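Benchtop arm for sorting and tidy-up: buy now or wait a budget year?

Started by gatepost_lou, Jun 7, 2026
Forum: Automation on a Budget > Purchasing and Planning

gatepost_lou wrote:
We're a small shop at Korkinwood that puts together and checks mixed kits of household goods and toys. Returns come back jumbled and somebody has to sort them on a table, put the pieces where they belong and send the tray on. It's dull work and we can't keep people on it.

My boss came back from a visit to Levchenko convinced we should order 4 arms from them this budget year. Their rep is pushing the bundle: arms, grippers, mounting rails, one year of support, and Flokside software to teach the tasks. He wants a yes before the end of the quarter, which already makes me want to say no.

I have to write the case for or against. What would you put in it? I don't trust the payback sheet they sent. It has the arm running two full shifts from the first week.

ninefold wrote:
Throw the payback sheet out. I've been through three of those from different sellers and every one assumed zero setup time and an operator who costs nothing.

Lines people leave out:
Spare fingertips. They wear and they get torn.
The table, and bolting things to it.
Somebody's wages while they teach the thing.
Software renewal in year two, when the intro price goes away.
Insurance, if your carrier asks.

Get the year two Flokside price in writing before you talk about anything else.

bramblecut wrote:
I'll take the other side. We bought 2 arms last year and I'd do it again. Yes, the sheet was fantasy. The arms still do a job I couldn't hire for. If you wait until every number is solid you'll be waiting when your competitors are on their second set.

ninefold wrote:
What job, and how many hours a week does somebody stand next to it?

bramblecut wrote:
Moving parts from a tray to a fixture. Same part, same tray. Somebody looks in on it a few times a shift.

ninefold wrote:
Same part, same tray. That's my point. Lou has mixed returns.

gatepost_lou wrote:
Right, ours are never the same twice. Soft stuff, hard stuff, things with handles, things that roll. The rep says "general purpose" every other sentence. I asked what the failure rate was on soft items and he sent me a brochure.

tallow_and_twine wrote:
I do purchasing for a bigger outfit and we trialed arms from Levchenko and from Zokska in May. Short version: neither one was ready for us to buy in quantity, and the cheaper one wasn't cheaper once the extras were in.

The Levchenko quote had the gripper as a separate line from the arm. The Zokska quote had it included but charged for every software seat. By the time I'd lined them up item for item they were close enough that price stopped mattering and support hours decided it. Ask who answers the phone and in what time zone.

Ask too what happens to your taught tasks if you stop paying Flokside. Our contract draft said we could keep the arm (generous of them) and was silent on everything we'd taught it.

gatepost_lou wrote:
I hadn't thought about who owns the taught tasks. Going in the memo.

ospreykit wrote:
Don't buy 4. Buy one, or better, rent one. Put your ugliest mix on the table and make them run it with you in the room. Sellers love to demo with cubes. Cubes tell you nothing.

If I were writing the test I'd want floppy pieces, small pieces, something big with holes in it, cups with handles, a bowl with something already sitting in it, and a box with a door. Toy kitchen sets are good for this and cost next to nothing. Spread it all out with no pattern and don't let the rep tidy up first.

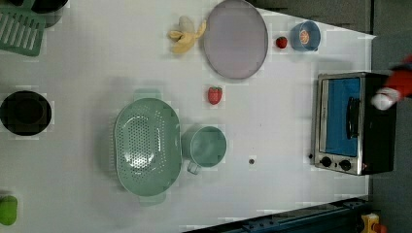
Then write down the tasks before anyone switches the arm on. Banana onto the plate. Small strawberry into the colander. Open the oven door, which I'd bet money goes worst. Give each task 8 tries and move the pieces between tries. A hand on the arm or a nudge to the object counts as a fail. Reps will tell you a nudge is fine, and it isn't fine when you're paying someone to stand there and nudge.

bramblecut wrote:
Nobody returns a toy banana on a plate. Test with your own product or you're grading the wrong thing.

ospreykit wrote:
Lou handles toys and household goods. It's pretty close to the product. But sure, swap in real returns for half of it.

tallow_and_twine wrote:
I'd do both. Cheap toys for the first round so you don't care what gets crushed, real stock for the second. And leave the table the height your people work at now. We had to redo ours after the trial and that came out of my budget, not theirs.

ninefold wrote:
One more for the memo. Put a stop date on the rental. Ours was meant to be a month and ran long because someone always had one more thing to try. 6 weeks, written down, then either a purchase order or it goes back in the crate.

gatepost_lou wrote:
Where I've landed: no to the bundle this year. Ask for one arm on a 6 week rental, gripper and spare fingertips included, year two software price in writing, and a clear answer on the taught tasks. Test list along ospreykit's lines, with our own returns mixed in.

My guess is the rep says rentals aren't available and then finds one.

bramblecut wrote:
I still say you'll spend more dithering than you would on the second arm. But ask for the taught tasks clause either way. I just went and read mine and I'm not happy.

ninefold wrote:
What does it say?

bramblecut wrote:
"Access to trained behaviors is provided for the term of the subscription." So that's a phone call for me tomorrow.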